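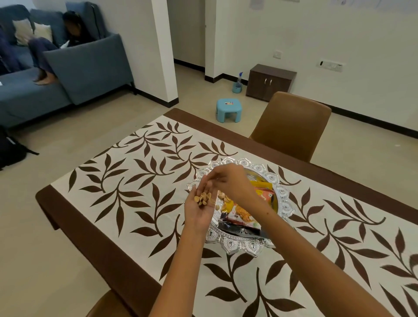
Pistachio shells in the snack platter – how do you stop it?
Posted by Tahmineh Kazemi, 27th May

I keep a silver platter of snack packets on the dining table and every time we have people over, the shells land right on top of the packets. I'm forever picking them out by hand. Any tricks?

Roya Kermani
Put an empty bowl next to it before anyone sits down! I got mine at Besto and it works, mostly – my uncles still miss. Shake the table runner outside after, the little bits hide in it.

shojaei40
buy them shelled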